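Eggs, Eggs and More Eggs: The Gallery

June 18, 2020

Hello again, and thank you for all the kind notes after the last gallery! A few of you wanted to know what happens to the eggs between the nest box and your fridge, so I've put a bit of our egg day up here. It's a small page this time (I'm still learning how to load pictures, and Tamara Lysenko has been very patient with me on the phone).

We keep hens on the Arnthorpe side of the hill, mostly brown layers plus a couple of old ladies who have more or less retired. The best week this spring brought in 194 eggs, and I ran out of trays before I ran out of eggs. Orest Boiko drove over with a stack of them from Skenport and went home with a quiche, so I think we're square.

I like the trays with fifteen cups, three rows of five. They fit on the shelf in my fridge the short way, and they don't sag in the middle when you pick them up full, which the big square ones do if you're in a hurry. I always fill from the back row forward. No idea why, my mother did it!

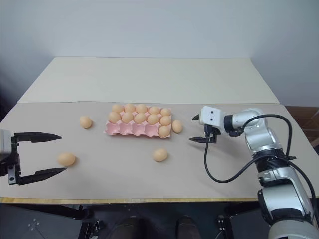 The pink tray, with the back two rows full and one egg in the front corner. Four more on the table and four cups to go, so it comes out even.

I do love that peachy tan color. People ask for white ones now and then, and I have to tell them the hens don't take requests. Under the shell they're all the same anyway, and they make the same cake.

If you're collecting from us, please bring your empty trays back, any color, as long as they're dry and clean. Lenka Hájek leaves hers on the porch bench and that works fine. Cracked ones stay here with me and go into noodles or pancakes the same day. Store yours pointy end down and away from the onions, they do pick up smells.

More pictures in September, when the new pullets should be laying. Their first eggs are tiny and very funny looking, and I'll try to get one next to a regular egg so you can see the difference. If you'd like to be on the list for a tray, leave me a message or catch Ashton Pomare at the Berge stand. He has the notebook.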